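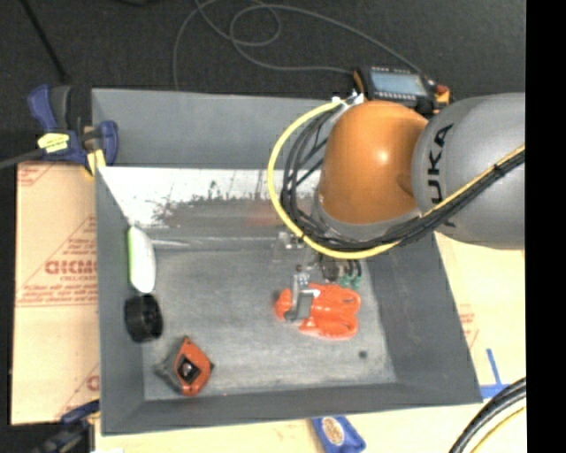 4.2 Bin Setup and Gripper Comparison

Figure 3. Pick cell with the KUKA arm over the gray bin. The finger is above the orange-red object; the remaining items lie along the left side.

The comparison was run in a single bin so that wall contact and floor wear were the same for both end effectors. Two grippers were tested: the Flavholm, with rigid fingers and flat pads, and the Broltent, with compliant fingers of the same stroke. Both were driven by the Sibiya controller with one set of speed and acceleration limits. Clamps were placed on the rim of the bin after pilot runs in July, when it shifted under side loads and the camera calibration had to be repeated.

Each gripper made 300 pick attempts. An attempt started from a fixed pose above the bin and counted as a success if the object was still held after a vertical lift and a short pause. Objects were returned by hand in an order drawn beforehand by the second author (Garrido). No attempt was excluded for poor placement, including those in which an item came to rest lengthwise against a wall, as the white and green object does in Figure 3.

Grasp poses were computed from a single overhead depth image using the Itside planner with its default settings. The planner treats the sloping walls as obstacles and keeps a margin of 24 mm between them and the gripper body. This margin removes many side grasps near the walls and affects the Flavholm more, as its body is wider at the wrist.

Cable routing needed more care than expected. The cables pass around the wrist in a loop, and large rotations of the last joint pulled the loop tight. We therefore limited that joint in software and applied the same limit to both grippers. Planned grasps outside the limit were replaced by the next candidate in the ranked list. The median planning time, with replacements included, was 995 ms.

Failures were labeled from the video by the first author (Dunbar) as missed contact, slip during lift, or wall collision. Results for each label are given in Section 4.3.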